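Flotari
Hot drinks to go > Cups and lids > Black paper cup with dome lid

Black paper cup with lid

Sold in sleeves. Lids packed separately, same count.
Catalogue text: Charito Sison

We stock three makes of takeaway cup and we have been rude about all of them at one time or another. The black one comes from Dagdag, who call it "premium". We don't know what that means on a paper cup, so we have left the word out. It is a tapered cup with a matte black side, a white diagonal stripe and a white band round the foot. The lid is black plastic.
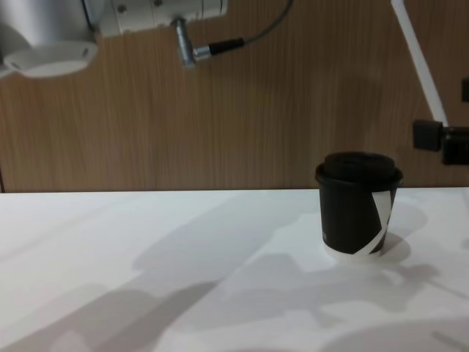
What the maker claims, and what we think

"Keeps drinks hotter for longer." Longer than what? Dagdag sent us no test to go with this, and when Reynaldo Tolentino asked for one he was sent the brochure again. Treat it as an ordinary paper cup. If you serve tea straight off the boil, offer a sleeve.

"Leak-resistant lid." Resistant is doing a lot of work there. Press the lid down all the way round, not only at the front, and it will put up with being carried to a desk. We wouldn't lay one down in a bag and we would be wary of anyone who told you to.

"Stylish matte finish." Fair enough, it does look smart, and the white stripe stops it being one more plain black cup. Matte black also shows milk drips and floury fingers more than white does. Bakeries, think about that before you order the big box.

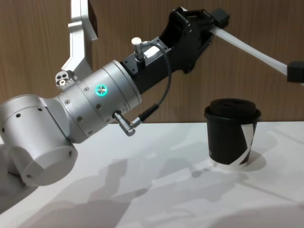

Sizes and packs

8 oz — flat whites, small teas, children's hot chocolate
12 oz — the one most cafes reorder
15 oz — made for filter coffee; ask before ordering, as it is often out of stock

The lid for the 8 oz does not fit the other two. The lid for the 12 oz and 15 oz is shared. Dagdag's own leaflet says "universal lid", and we have asked them to change it. Check the code on the outer box before you open a sleeve, because we can't take opened sleeves back.

Getting rid of them

The maker's sheet says "recyclable where facilities exist". That is a sentence you could print on almost anything. The cup is lined, and plenty of kerbside collections won't have it. The lid has to come off and go in separately, if your council takes it at all.
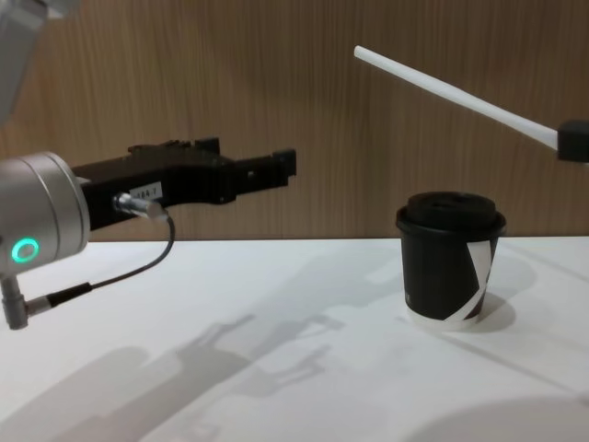 Ring your waste contractor and get the answer in writing before you put a green leaf on your menu board. Edgardo Agbayani on our trade desk can send you the lining details, such as they are.

Storage

Keep sleeves upright, somewhere dry, and away from the dishwasher. Leave the bag closed until you need it. Lids squash if you stack more than 2 boxes high, and a squashed lid never sits properly again.

Would we buy it?

For a counter where looks matter a bit, yes. For a works canteen, no — the plain white Brustau cup does the same job and costs less. Order a sample sleeve first. The sample price comes off your first full box if you order before the end of September. 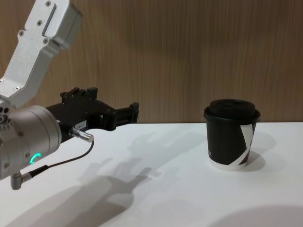
Flotari Trade List — page 12

Delivery: up to 8 working days on the 15 oz, sooner on the others.
Trade desk: Edgardo Agbayani
Returns: unopened sleeves only, in the outer box
See also: Sillileo cup sleeves, Brustau plain white cup, wooden stirrers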